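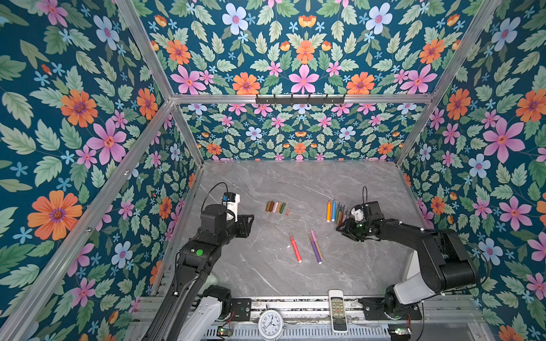
Station 721 – left gripper released under load during marker sorting

Posted by kkhumalo
Forum: Bimanual Cells / Faults and Safety

I am reporting a fault on the two-arm station at our Travis site and would appreciate comments from other operators.

The task is sorting markers on the tabletop. The operator had called a pause and was reaching in to straighten a marker lying near the center. The right arm held position as expected. The left arm held position as well, but its gripper opened fully and the wrist rotated before the stop was pressed. The operator's hand was touched by one finger of the gripper. There was no injury. The station has been out of service since then.

The log shows the pause command accepted by both arms. It also shows 21 missed messages on the left gripper channel in the 50 seconds before the event. No alarm was raised.

I would ask in particular whether others have seen a gripper act on an old command after a pause.

Kagiso Khumalo

Reply from urach_cells

We recorded the same behavior in March. In our case the pause applied to the arm joints only. The gripper had a separate queue, and whatever was waiting in it was carried out when the channel recovered. Please check whether your pause clears that queue. Ours did not, and the manual was silent on the point.

Wrist rotation is a different matter. I can't explain that from the queue alone.

Reply from saller_m

With respect, the software question is secondary. A pause is not a safe state, and hands should not enter the reach of either arm until motor power has been removed. Our site rule is power off at the switch, confirmed aloud, before anyone reaches over the table. Had that been followed, the missed messages would be a maintenance item.

Reply from kkhumalo

The rule at our site permits reaching in during a pause, and the operator followed it. I accept that the rule is now in question and it has been suspended. I do not accept that the fault is secondary. A gripper that moves after a confirmed pause can also damage the other arm, with no person involved.

Reply from yang_bench

Has the wrist cable been inspected? On our arms the camera cable makes a loop over the wrist, and after 3000 cycles we found one that had been pulling on the gripper connector at the end of each turn. The channel dropped out for short periods and came back. A wiggle test with the power on and the arm clamped showed it at once.

Reply from saller_m

Please do not perform a wiggle test with the power on. Measure continuity with the power off and move the wrist by hand through its full range.

Reply from yang_bench

The arm was clamped and the gripper fingers had been removed. A break of that kind may not show on a meter at rest. I stand by the method, though I agree it should be done by two people with one at the stop.

Reply from urach_cells

Both checks are worth doing, the unpowered one first. Kagiso, if you can post the gripper log separately from the arm log, the time stamps should show whether the rotation came before or after the channel recovered.

Reply from kkhumalo

Thank you. Results so far:

Continuity, power off: one line in the left gripper cable opens when the wrist is turned past the halfway point. The right cable is sound.
Queue: not cleared by the pause. Two open commands were waiting.
Rotation: still unexplained. The arm log has no matching command.

The cable will be replaced and the queue change tested with no one inside the reach of the arms. Power off before reaching in is now required on all our stations – this applies to short corrections as well. The station stays locked out until the rotation is understood. I will post the separate logs here when they have been exported.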